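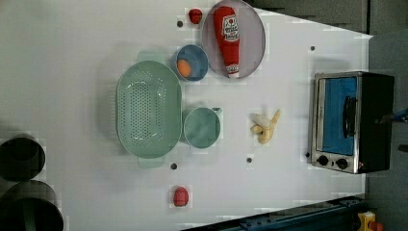

How to make a complaint about a police stop in Bedholm

If an officer stopped or searched you and you think it was not done fairly, you can complain. It costs nothing and you do not need a lawyer.

1. Write down what you remember on the same day: the time, the street, the officer's number and the words that were used.

2. Ask for the stop record. The station on Mansour Road must give you a copy if you ask within 14 days.

3. Fill in the complaint form. The box for your story takes only 300 words, so put the most important facts first. You may add more pages – write your name on each one.

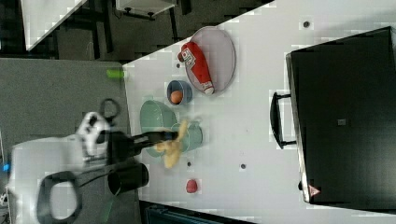
Ketchup bottle on a plate, with a small blue bowl beside it.

4. Hand in the form at the front desk before 5 in the afternoon and ask for a receipt. Keep it together with your stop record.

5. Wait for the first letter. It tells you who is looking at your case. If the name is the same officer you complained about, write back at once and ask for another person.

Last year the town received 1,650 complaints of all kinds, so the answer can be slow. If you need help with the English, Nisha Jaiswal and I can read your form with you before you send it.

Huệ Huỳnh, Danolari Advice Desk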